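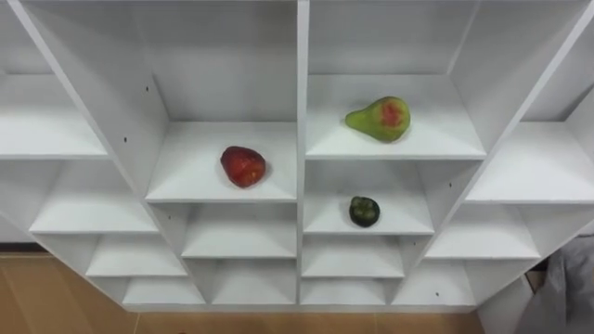
Ticket 2714
Subject: Cubby unit in the play shop – shelf sagging, divider moving
Product: Daslow cubby shelving, white
Opened by: Mingxuan Cheng
Handled by: Erhan Uysal, Dadeo Furniture Support
Status: Closed

Mingxuan Cheng, 9:12 am

Hello. We bought one of your white cubby units in September for the play shop corner at our early learning centre. It's where the kids put out the pretend fruit to sell. The strawberry, the pear and the rest of the fruit each get their own cubby so the children can find them and put them back.

Two problems have come up.

1. The thick upright in the middle moves when I push on it near the top. It goes sideways by a few millimetres and comes back.

2. One of the shelves to the right of that upright has dropped at the end where it meets the upright. Round fruit won't stay put on it. The pear is fine lying on its side but anything round ends up in the corner.

The unit is fixed to the wall with the two brackets that came in the box. Nothing heavier than play food goes in it. I'd like to know whether this is something I can fix or whether we need a new part.

Erhan Uysal, 10:05 am

Hi Mingxuan,

Thanks for the details. A few things to check before we talk about parts.

Is the unit standing on a hard floor, or on carpet or foam matting?

Who put it together, and do you still have the instruction sheet? I need the revision letter from the bottom of the back page.

When you push on the upright, does the back panel move with it or does the upright move on its own?

Were there any fittings left over?

Please take everything out of the right-hand side for now and keep the children from leaning on it until we know what's going on.

Mingxuan Cheng, 12:40 pm

Answers in order.

Floor is wood over concrete. No matting under the unit.

I put it together with a co-worker after closing. Sheet says revision C.

The upright moves on its own. The back panel stays where it is. I can see a thin gap open up between them and then close.

There was one bag of cam locks left over, unopened. I thought they were spares. The bag doesn't say spares on it, it just has a sticker that says Deng.

Erhan Uysal, 1:18 pm

That bag is the likely cause. Deng is the supplier name for the cam locks, and the centre upright has its own set, packed separately from the ones for the outside panels. On revision C the bag is shown on page 4 but it isn't mentioned again until step 7, and the drawing at step 7 is small. You're not the first to miss it.

Without those locks the upright is held only by the dowels. The shelves on either side push against it and it drifts. Once it has drifted far enough the shelf pins on one side don't sit fully in their holes, and that gives you the dropped end.

Could you check two things for me?

Look at the underside of the low shelf, at the end nearest the upright. Is the pin straight, or is it leaning?

Look at the pin hole in the upright. Is it still round, or has the edge torn?

Mingxuan Cheng, 2:55 pm

Had to wait for the room to be free.

The pin at the front is leaning. The one at the back is straight. The front hole is a bit oval. The white finish has lifted around it, a patch smaller than a five cent coin. The other holes I could see look fine.

I checked the left side too and the shelves there are tight.

Erhan Uysal, 3:30 pm

Good, that's repairable. You'll need the unopened bag, a Phillips screwdriver, a rubber mallet, and a second person. Don't use a power driver on the cam locks.

Steps:

Empty the whole unit, both sides.

Undo the wall brackets and bring the unit forward enough to get behind it.

Lay it on its back on a blanket. Two people for this.

Lift out the shelves on the right side. The left ones can stay in.

Find the round holes for the cam locks at the top and bottom of the centre upright. Drop the locks in with the arrow facing the outside panel, then turn clockwise until they stop. If one keeps spinning, the bolt isn't far enough in. Take the lock out, give the bolt another half turn and try again.

Push the upright by hand. It should not move at all now.

For the oval hole, I'm sending a sleeve pin. It's a wider pin with a collar that covers the worn edge. Tap it in with the mallet, then fit the shelf back on.

Stand the unit up and put the wall brackets back on before anything goes in the cubbies.

You can do everything except the sleeve pin today if you want to. The sleeve pins come in a pack of 10 from our Dresar warehouse. Leave the one shelf out until they arrive.

Mingxuan Cheng, 5:50 pm

Did the cam locks this afternoon. Took nearly an hour, mostly moving things out of the way. One lock kept spinning and the half turn on the bolt fixed it. The upright is solid now.

The shelf is out, so there is one tall cubby on the right for the time being. I've put tape over the empty holes so nobody pokes crayons in them.

One question. What weight is each shelf meant to hold? Another staff member wants to swap the play fruit for tubs of blocks next term.

Erhan Uysal, next morning, 8:47 am

Glad the locks went in. Sleeve pins left the warehouse last night.

For blocks, use the bottom cubbies only. They sit on the base panel and can take far more than the shelves above. The upper ones are all right for play food, books and paper. I wouldn't go over one small tub in an upper cubby, and not in the one with the repaired hole.

Mingxuan Cheng, four days later, 11:20 am

Sleeve pins arrived. Fitted one at the front and used another at the back as well so the two ends match. Shelf is level. I put a round fruit in the middle, closed the door hard a few times and it stayed where it was.

There are eight left in the pack. I'll keep them with the instruction sheet. Blocks are going in the bottom row.

Happy for this to be closed.

Erhan Uysal, 11:34 am

Thanks, closing now. I've passed on a note about step 7 to the people who do the instruction sheets, asking for a larger drawing and for the bag to be labelled "centre upright". If the upright starts to move again, reply to this ticket and it will reopen.

Resolution: Cam locks for centre upright not fitted at assembly. Customer fitted locks. One worn pin hole, repaired with sleeve pin. No panels replaced.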